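Inicio | Programa | Equipo | Tiendas piloto | Preguntas | Contacto

Preguntas frecuentes - programa Jatier para fundadores de comercio minorista

Actualizado en octubre. Si algo no cuadra con lo que os dijeron por teléfono, vale lo de esta página. Compartido 57 veces

¿Qué es Jatier exactamente?

Programa de acompañamiento para empresas jóvenes que venden tecnología o servicios a tiendas. Cobro, inventario, devoluciones, turnos, fidelización, esas cosas. Dura 14 semanas. Mitad a distancia, mitad en Cukville. No somos un fondo, aunque invertimos un poco (ver más abajo).

¿Quién lo lleva?

Tyyne Tuominen dirige. Antes llevó operaciones en una cadena de droguerías y después montó Skasarer, software de reposición para tiendas pequeñas, que vendió. Gert Swanepoel se encarga de la parte financiera: diez años en compras de una mayorista, luego director financiero en dos empresas emergentes, una salió bien y la otra no. Hatice Kozan coordina las tiendas piloto. Las biografías completas están en Equipo, faltan un par de fotos.

¿Quién puede presentarse?

Empresas con al menos dos fundadores dedicados a tiempo completo. Un cliente de pago, aunque sea pequeño. Producto que funcione, no hace falta que sea bonito. Fundadores en solitario: caso por caso, escribid antes de rellenar el formulario.

¿Y si todavía no facturamos?

Entonces no en esta convocatoria. Hay una sesión abierta por la mañana, de 10 a 12, para gente en fase de idea. Gratis, con inscripción previa. La fecha sale en el boletín.

Vendo en línea, no tengo nada que ver con tiendas físicas. ¿Encajo?

Depende. Si vuestro cliente es un comercio con mostrador, sí. Si vendéis vuestra propia marca por internet, no - hay otros programas mejores para eso. Zona gris: logística de última milla, recogida en tienda, pagos. Preguntad.

¿Cuánto cuesta?

Nada por entrar. A cambio, el 3 % de la empresa en forma de nota convertible. Se firma en la segunda semana, no el primer día, así que hay tiempo de arrepentirse. Viajes y alojamiento por vuestra cuenta. Hay una bolsa de ayuda para quien venga de lejos, pequeña, se pide en el mismo formulario.

¿Es negociable el porcentaje?

No.

¿Qué recibimos?

Acceso a más de 40 comercios dispuestos a probar cosas nuevas, una mentora o mentor fijo, revisión de contratos, preparación de la ronda. Oficina compartida en Cukville durante el programa. También las plantillas: acuerdo de piloto, política de datos, hoja de costes por tienda. Esto último es lo que más agradecen los antiguos participantes y lo que menos miran los nuevos.

¿Cómo funcionan los pilotos en tienda?

Hatice propone dos o tres comercios según lo que hagáis. Visita, llamada, acuerdo de una página. El piloto dura cuatro semanas y la tienda puede cortarlo cuando quiera. Vosotros también, pero avisad. Al final se entrega un informe corto: qué se midió, qué cambió, si la tienda pagaría por seguir. Un "no" no os saca del programa.

¿La tienda nos paga?

Algunas sí. Recomendamos cobrar algo, aunque sea simbólico. Lo gratis se apaga a la primera semana de rebajas.

¿Quién instala el equipo en la tienda?

Vosotros. Ni Jatier ni el comercio ponen técnicos. Contad con horarios raros - a las siete de la mañana o después del cierre.

¿Qué hay que preparar para la jornada final?
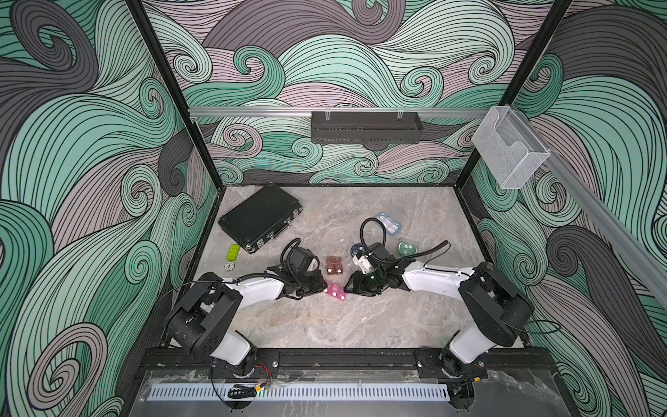 Cada empresa tiene un puesto, una mesa y ocho minutos delante de compradores e inversores. Presentación en PDF, una demo que no dependa del wifi y una ficha de producto impresa. El puesto se lo monta cada uno. Consejo de Dilek Akyol, que lleva la imagen del programa: un solo motivo repetido, como esas olas y espirales que ocupan la pared izquierda, el fondo y la derecha, se recuerda mas que cuatro logotipos distintos. Y para las fichas, un archivador de rejilla blanca como el que cuelga ahí en la esquina derecha, o parecido, pero el vuestro ponedlo recto. Roll-ups no, por favor. Estorban.

¿Podemos traer a alguien del equipo comercial?

Dos personas por puesto. Una tercera si se turna. Los nombres, antes de que cerremos la lista de acreditaciones. No hacemos excepciones en puerta, ni siquiera con el consejero delegado.

¿Cómo es el proceso de selección?

Formulario. Llamada de media hora con Gert o con Tyyne. Entrevista larga con dos mentores. Referencia de un cliente, la llamamos nosotros. Respuesta por correo en tres semanas, sea que sí o que no. Si no llega nada mirad el spam, pasa bastante.

¿Qué miráis en la entrevista?

- Si conocéis el margen de vuestro cliente. De memoria, sin abrir la hoja.
- Quién decide la compra en la tienda y quién la usa luego. Casi nunca coinciden.
- Cuánto cuesta poner en marcha un local más.
- Cómo se llevan los socios entre ellos.

Lo que no miramos: premios, artículos en prensa, el número de seguidores.

¿Hace falta plan de negocio?

No. Doce diapositivas como mucho y una hoja con ingresos y gastos de los últimos meses. Reales. Las proyecciones a cinco años no las lee Gert ni las lee nadie.

¿En qué idioma es?

Español e inglés, según el mentor. Las tiendas piloto, casi todas en español. Si en vuestro equipo no lo habla nadie, buscad a alguien para esas cuatro semanas.

¿Quiénes son los mentores?

Gente que ha dirigido tiendas, compras o producto. Sevim Aksoy, por ejemplo: empezó en caja, acabó de directora de expansión de una cadena de alimentación y ahora está en el consejo de Jin, empresa de pagos para mercados y ferias. La lista cambia en cada edición y no garantizamos a nadie concreto. El cambio de mentor se puede pedir una vez, sin explicaciones.

¿Cuánto tiempo nos quita?

Un día y medio por semana de sesiones, más el piloto. Las semanas presenciales son completas. Quien falte a más de dos sesiones seguidas habla con Tyyne. Ha pasado, se arregló.

¿Dónde es la parte presencial?

Cukville, edificio de la antigua estación de autobuses, segunda planta. Abre a las 8, cierra a las 20. Hay cocina, dos salas para llamadas que se reservan en la tablet de la entrada y aparcamiento de bicis. Coche: complicado.
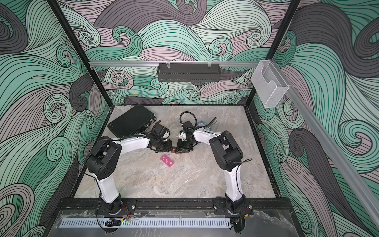

Dos brazos robóticos blancos y negros sobre un panel gris jaspeado.

¿Aceptáis empresas de hardware?

Sí, con matices. Los plazos son los mismos para todos, así que el aparato tiene que existir ya. Nada de prototipos en cartón. Para sensores, etiquetas, balanzas, terminales: traed al menos dos unidades y un papel de seguridad eléctrica, el comercio lo va a pedir. El seguro de responsabilidad lo contratáis vosotros, Gert tiene una lista de corredurías.

¿De quién son los datos del piloto?

De la tienda. Vosotros los usáis durante el piloto y para el informe. Para cualquier otra cosa, permiso por escrito. Jatier solo ve el informe final. Nada de datos personales de clientes en hojas compartidas, esto es motivo de expulsión y no es broma.

¿Firmáis acuerdo de confidencialidad?

Para la primera llamada no. A partir de la entrevista larga, sí, con nuestro modelo.

¿Podemos levantar dinero durante el programa?

Claro. Avisad antes de firmar nada, la nota tiene una cláusula que conviene leer con calma. Gert reserva una hora por empresa para repasarla.

¿Qué pasa después de las 14 semanas?

Seguís teniendo acceso al grupo de antiguos y a las plantillas. Una llamada de seguimiento al trimestre durante un año. La oficina se deja libre a final de mes. Las presentaciones a inversores siguen mientras tenga sentido, sin calendario fijo.

Me dijisteis que no. ¿Puedo volver a presentarme?

Sí, y sin penalización. Contad en el formulario qué ha cambiado desde la última vez. Si no ha cambiado nada, esperad una edición. Damos comentarios por correo a quien llegó a entrevista, a los demás no nos da la vida.

Tengo una tienda y quiero probar productos. ¿Con quién hablo?

Con Hatice, desde la pagina de Tiendas piloto. No cuesta nada y no obliga a comprar. Pedimos una persona de contacto que esté en la tienda de verdad, no en la central, y contestar una encuesta corta al terminar.

¿Hay bolsa de empleo?

Todavía no. Reenviamos ofertas en el boletín si nos las mandáis en texto normal, sin adjuntos.

No encuentro mi pregunta.

Formulario de contacto, respuesta en dos o tres días laborables. Por teléfono solo por las mañanas, de 9 a 13. En agosto cerrado.

14 comentarios | Compartir | Volver arriba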